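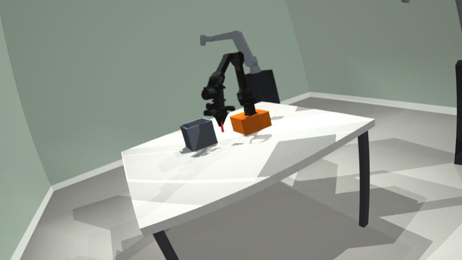

Residents' group wins fight over records fees in Favham

1/12/24

A Temen County judge has told the city of Favham that it can't charge people for the time its lawyers spend deciding what to black out of public records, and it's a terrific result for anyone who has ever tried to find out what city hall is up to.

The ruling came in a case brought by the Pleltcombe Neighbors Association, which asked the city last year for emails and traffic studies tied to the rezoning of the old rail yard. The city found 1,040 pages that fit the request. Then it sent a bill for $3,000 and said nothing would be handed over until the bill was paid in full.

The association has a yearly budget of some $2000, most of it spent on the summer street fair. It couldn't pay, so it sued.

In a 12-page opinion, the judge went through the bill line by line - a real pleasure to read, if you like that sort of thing - and threw out nearly all of it. The county's open records ordinance lets a city recover "the direct cost of copying," the opinion says, and an attorney sitting at a desk with a marker isn't copying anything. The association had asked for the pages by email, so even the copying charge came down to the price of a thumb drive the city said it had bought.

The city argued that large requests eat up staff time and that somebody has to cover it. The judge agreed that the work is real but said the place to take that complaint is the county board, which wrote the ordinance and could change it after a public hearing.

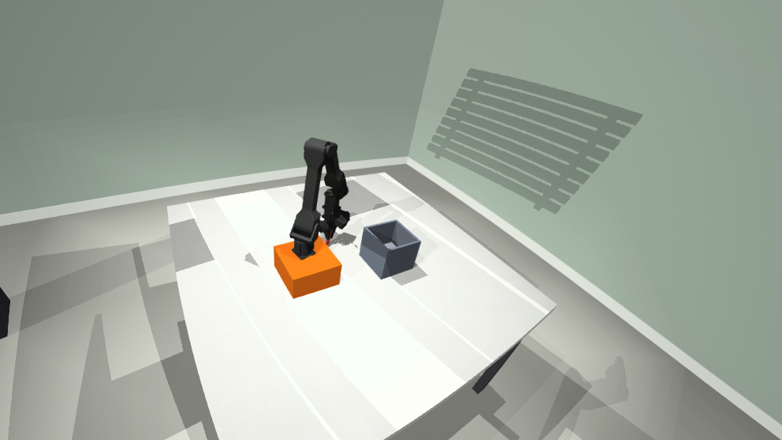

A black robot arm stands on an orange block on a large white table, in a computer-rendered view.

What makes the decision so welcome is how far it could reach. Two other Favham requests have been stuck for months over similar bills, one of them about overtime in the parks department and the other about a water main on the Pleltcombe side of the river. The ruling doesn't cover either one directly, but the people waiting on those files now have a very good page to staple to their next letter.

The association was represented by the law firm Sfakianakis, which took the case without charging a fee up front. The firm has asked the court to make the city pay its costs, and that question will be heard separately in February. The ordinance allows costs when a requester "substantially prevails," and it's hard to see what would count if this doesn't.

The city attorney's office said in a written statement that it is reviewing the opinion and hasn't decided whether to appeal. It has 30 days to do so. Unless a higher court steps in, the city must turn over the emails and studies within two weeks, with a written explanation for anything it holds back.

The association plans to post everything it gets on its website, unedited, and will keep a printed set at its meeting hall for members who'd like to read on paper. The rezoning itself is still before the planning board, with no date set for a vote.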